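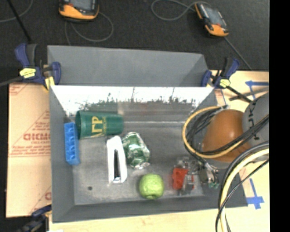 Shroud lashing is a method of fixing the lower end of a sailing boat's standing rigging to the hull with thin cord, in place of a metal turnbuckle. It is used on small dinghies, on traditional boats and on some multihulls. The cord is passed several times between an eye at the end of the shroud and a second eye or shackle on the chainplate, then pulled tight and finished with hitches.

History

Before threaded fittings became cheap, most working boats carried deadeyes, which are round wooden blocks with holes for a lanyard. The lashing is a simpler form of the same idea. In the village of Barkcombe, where small fishing boats were built on the beach, the builders kept to lashings long after other yards had changed to metal. A local class of open dinghy, the Ikau, still requires them in its rules, and 959 hulls of this class have been registered.

Materials

Early lanyards were made of tarred hemp. Polyester cord replaced it in most places, and today many owners choose cord of high-modulus polyethylene, which stretches very little but creeps slowly under a constant load. Waxed cord holds a hitch better than bare cord. The eyes must have smooth edges. A sharp edge on a stamped chainplate can cut through a lanyard in one season, and for this reason a rounded thimble or a bow shackle is normally placed between them.

Method

The cord is first made fast to the upper eye with a small spliced loop or a bowline. It then goes down through the lower eye and up again, usually for four to six turns. The turns should lie side by side and not cross. Tension is taken up little by little, on both sides of the mast in the same amount, so that the mast stays straight. The tail is wrapped around all the turns and closed with 2 or more half hitches.

The Gillies finish, named after a sail loft, adds a row of stitches through the tail with a needle and whipping twine. It takes longer to undo and is found mainly on boats that stay rigged all summer.

Inspection

Lashings are checked for fur on the surface, flat places and hard, shiny spots caused by heat. Sunlight weakens the outer fibres first. The Ikau class rules ask for new lanyards after 11 months of use, or sooner if any strand is broken. Old cord is generally cut away with a knife, as hitches that have been under load for a long time are difficult to open by hand.

See also: Deadeye, Chainplate, Whipping, Standing rigging

This page was last edited on June 4, 2023.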